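Thread on the Kelemen trio tapes, for anyone who bought the reissue and wondered why side two sounds flat. I did the transfer. Long, mostly about tape speed.

The group is Magdolna Bozsik on piano, Miklós Pap on bass and Barnabás Borbély on drums. They recorded at the Kelemen, a restaurant with a back room and a decent upright piano, over two nights in June. No producer. Csaba Sárközi ran the machine and wrote the boxes.

Four reels survive. Three are quarter-inch half-track at 7.5 ips. The fourth is marked 7.5 but was recorded on a different deck, and that deck ran fast. Play it back at the correct speed and everything comes out low.

How low: 21 cents at the head of the reel, 12 cents at the tail. So it is a drift as well as an offset. A single varispeed setting fixes the opening tune and leaves the closing ballad sharp by 9 cents.

The old LP on Lenen used one setting, or none. I have measured two copies and they agree with each other to within a cent, so the error was in the cutting master and has nothing to do with anyone's turntable.

The reference. You can't assume A=440 from a restaurant piano. Bozsik's piano on the first three reels sits at 438 throughout, both nights. Reel four is from the second night, same piano, between two sets we have on reel three. I corrected to 438.

Second check is mains hum. The supply was 50 Hz and there is a faint hum line under the bass solos. Once the piano is at 438, the hum lands on 50 from start to finish. Two independent references agreeing is as good as this gets. 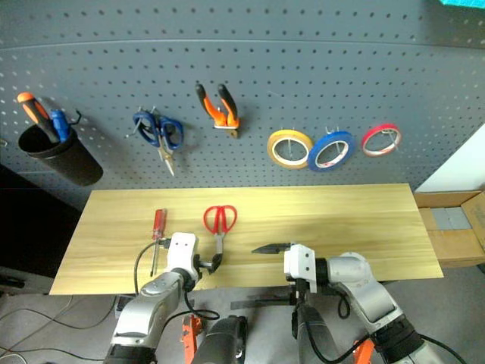 Pliers, scissors, screwdriver. Pegboard corner.

Correction was done in the digital domain after a flat transfer at 96k. I drew the speed curve by hand from 77 points, mostly sustained piano octaves, with the hum filling in where the piano lays out. Automatic tracking kept locking onto Pap's portamento and bending the piano to match.

On Pap: he plays slightly sharp above the octave. He does it on all four reels. I left it alone. Two people have written to ask for a "fixed" bass and the answer is no.

Azimuth was set separately for each reel, by ear in mono and then on the scope. Reel two needed the largest change. If you have the first digital issue, the ride cymbal on the second tune has a swirl to it. That is azimuth error, and it is gone on this one.

Noise reduction: none on reels one to three. On reel four I took out four clicks from a bad splice, by hand. Room noise stays. There is a door, some plates, and a man who counts in the wrong place during the drum breaks.

Titles. Sárközi's box for reel four lists "Esa" and "Jukico" in that order. The music is in the other order. The waltz is "Esa". Viktória Bakos has Bozsik's lead sheets and confirmed it from the first eight bars. The LP has the two swapped, and so does nearly every discography that copied the sleeve.

"Jukico" is a 32-bar AABA with the bridge up a minor third. The take is complete. The LP fades it during Borbély's second chorus of fours and loses the out head entirely, where Bozsik reharmonizes the last A over a pedal – the best minute on the reel, in my view.

Running order on the reissue follows the tapes. The LP put the ballad first on side two, probably for timing. It closed the set in the room, and you can hear chairs moving under the last chord.

Known faults I could not fix: a dropout on the left channel in the third tune of reel one, and print-through before the loud entrance on "Esa". You will hear the first chord once, very quietly, before it arrives. Expanders made it worse.

Someone asked about the alternate take of the opener. It exists, on reel two, and breaks down after the piano solo when the bass drops a bar. Bozsik did not want it out, so it is not out.

The speed curve and a plain-text list of corrected titles go up Wednesday. If you own an LP copy with a different matrix number, please post it below with the deadwax transcribed exactly, spaces included.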